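Piltley Residents, shared laundry meeting
Minutes, March

Minutes taken by me, Joni Jääskeläinen, on the laptop with the sticky E key, so if a word looks odd please assume the E. I've written these up the way I talk. Last time I tried to do them properly and three people told me they'd fallen asleep before item four.

We met in the downstairs common room at 7 pm and got going closer to quarter past, once the second lot of chairs turned up and the kettle had been through its whole song and dance. Bogumił Krajewska chaired. Good turnout for a wet night! Apologies came from the Pakach Street end of the building, who were having their water shut off and wanted to be home for it, and from the new people on the ground floor whose baby had other plans.

1. Last time's minutes

Accepted, with one fix. I wrote that the second dryer was "dead". Bogumił would like it recorded that it was "resting" and has been perfectly fine ever since the lint pipe was cleared out. Fixed. (It does still squeak. I said so and it was agreed that it squeaks.)

Still hanging over from last time:

The lost sock basket has not been emptied. I said I'd do it and I haven't.
The window now opens, but it doesn't really shut. Bogumił has a wedge in it.
The sign about not dyeing things in the machines is up, laminated, and already has a moustache drawn on it.

2. Money

We have 3000 dollars put aside for the laundry, and that has to cover any new machine, the plumbing bill when it arrives, and whatever we decide about the floor. There was a long back and forth about whether that's plenty or nothing at all. I think it depends a lot on whether you've ever bought a commercial washer. The man from Lernuvex, who came to look at the old top loader, thought it had a fair bit of life left if we stopped stuffing it with doonas, so we're going to stop stuffing it with doonas.

It was suggested we put the price of a wash up a bit. Lots of groaning. Bogumił asked for a show of hands on leaving it where it is until winter and nearly every hand went up, mine included, so it stays.

The coin box question came up again. Some of us like coins, some of us never have any on us, and the change machine at the shop downstairs has gone back to giving out nothing but five cent pieces. We agreed to keep the coin box AND try tapping for payment on one washer, just to see. Bogumił will get a quote. I asked for two quotes and was told I could get the other one, which is fair enough.

3. Bookings on Twal

This took up most of the evening and I'm going to be brief about it, partly to be kind. For anyone who missed the earlier rounds, we've been booking wash times on Twal since before Christmas, and it works well for those of us who look at our phones and not at all for those of us who don't. The paper sheet on the door is still being used at the same time, so every so often two people arrive with full baskets, both of them right.

I read out the messages I'd had. The politest was from 1005, who had set an alarm for a 6 am wash, come down ten floors in slippers, and found somebody else's towels going round. We were all very sorry about the slippers.

Ideas that got a hearing:

Get rid of the paper. Strong feelings, mostly against.
Get rid of Twal. Strong feelings, mostly from the same people.
Keep both, but one person copies the paper into Twal every night. Everyone thought this was a great idea until it came to who.
Keep mornings for paper and afternoons and evenings for Twal. This is the one we landed on and we'll run it for a month. Mornings finish at noon, and I'll redraw the sheet so there's simply no room to write anything after that.

We also settled that if you're more than 20 minutes late, the next person may start. You can't complain, and they can't look smug. I want it on the record that the bit about looking smug was proposed, seconded and carried.

4. Leaving things on the bench

My item, and I'd been looking forward to it. What happens to washing that's been left in a machine after it's done? At the moment the next person pulls it out and puts it down somewhere, and how nicely they do it seems to depend on what kind of day they've had. I've come down to my own shirts folded like something in a shop, and I've come down to them in a lump with somebody's bath mat on top.

Bogumił's view is that whoever takes it out has no duty to fold. I used to disagree, and I said a fair bit about kindness and neighbours, but then I was asked whether I'd want a stranger folding my undies and I have to admit I went quiet.

So, what we agreed:

Wait five minutes after the machine stops, in case the person is on the stairs.
Take everything out in one go and check the drum for strays.
Put it on a clean, clear bit of the bench. No floor, please, and no balancing it on the radiator either.
Keep one person's things in one heap. Mixing heaps is how I came to own a school jumper.
No folding needed. If you do fold, stay away from the undies.

There was also a bit of chat about dark things. They get put down on top of pale things while they're still damp, and then there's blue on a pillowcase and a note on the door. Darks to go in their own heap, at arm's length from anybody's whites. We didn't vote on that one, there was just a lot of nodding.

And wipe the bench, both before and after. A marbled pattern is a lovely thing but it does hide a smear of stain remover until your sleeve finds it. 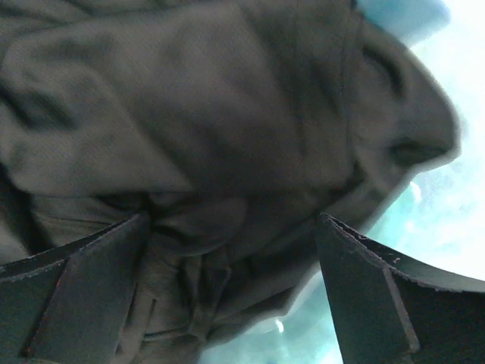
Greyish cloth, all folds.
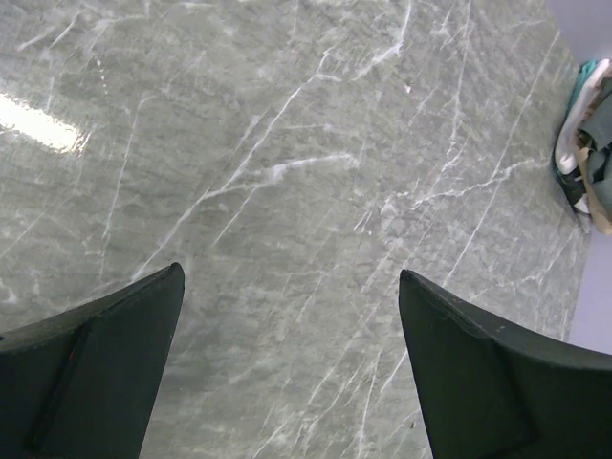 Grey marbling with white veins, and a good shine on it. 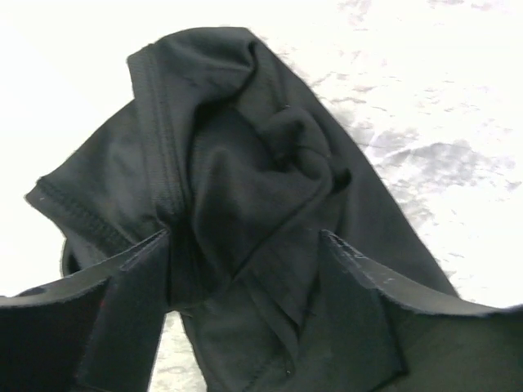

Dark clothing in a heap.

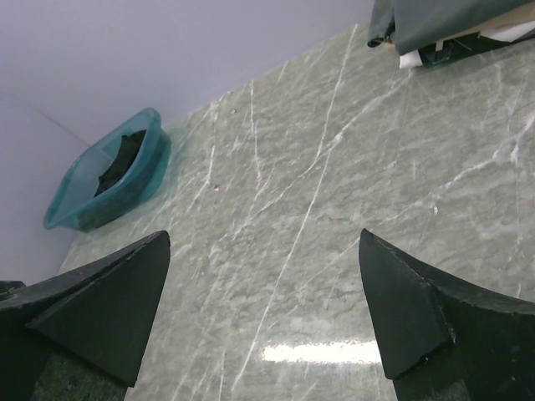
5. Powder and smells

We buy the shared powder in a tub, and the tub is going down faster than it should. No finger pointing, but there's a scoop in there and the scoop has a line on it, and I'd be surprised if most of us had ever noticed the line. I certainly hadn't. I'd been filling it to the top like an ice cream.

Bogumił had brought a small bag of the unscented kind to pass round, which was a funny thing to watch a room full of grown-ups do, all of us sniffing at a bag that smelled of nothing. Two of us get itchy with the lavender one, and one person said the lavender was the only nice thing about laundry day. In the end we went for unscented in the shared tub, and anyone who wants lavender can bring their own down in a jar. Please put your name on the jar.

While we were at it, the front loader has a whiff. The fix seems to be leaving the door open between washes and running it hot and empty once in a while. I'll do the first hot run and write it on the wall calendar so the next person knows when it was last done.

6. The drying yard

The lines are sagging. The one nearest the bins is so low now that a sheet touches the ground if there's any breeze. We talked about new posts and decided we don't need them, only new line and somebody to tighten it who is taller than me. The man from 1005 is taller than me, and was told about it on his way past the door with his recycling, and he said yes before he'd quite heard the question. Thank you!

Pegs. Please stop leaving them on the lines over the wet months, they go brittle and ping off into the garden bed. There's a bucket on a hook.

Somebody asked if we could grow beans up the end post. I love this and so did half the room. The other half pictured beans in their pillowcases. Held over to next time, and if you care either way then do come, it'll be decided by whoever's in the room.

7. Anything else

The light in the laundry goes off by itself too quickly. You have to wave your arms about in the middle of folding a fitted sheet, and that's hard enough with the lights on. Bogumił will see if the timer can be nudged longer.

A green umbrella was left behind after the last meeting and is still on the hook by the door.

There was a question about whether visitors can use the machines. Yes, if you're with them. No, if they've just got your key and a carload of football gear.

I raised the school jumper again. It's navy, it's got a name tag that's been washed to nothing, and it would fit a child of nine or so. It's on my door handle.

Jobs from this meeting

Bogumił: quote for tap payment on one washer, light timer, proper fix for the window.
Me: second quote, new paper sheet for mornings, hot run in the front loader, lost sock basket (really, this time).
1005: washing lines, with me holding the ladder.
Everyone: the line on the scoop.

We wound up just before nine. Next meeting is in the same room in May, at 7 pm again. The lemon slice was Bogumił's and the plate needs to go back upstairs – it's in the common room sink at the moment.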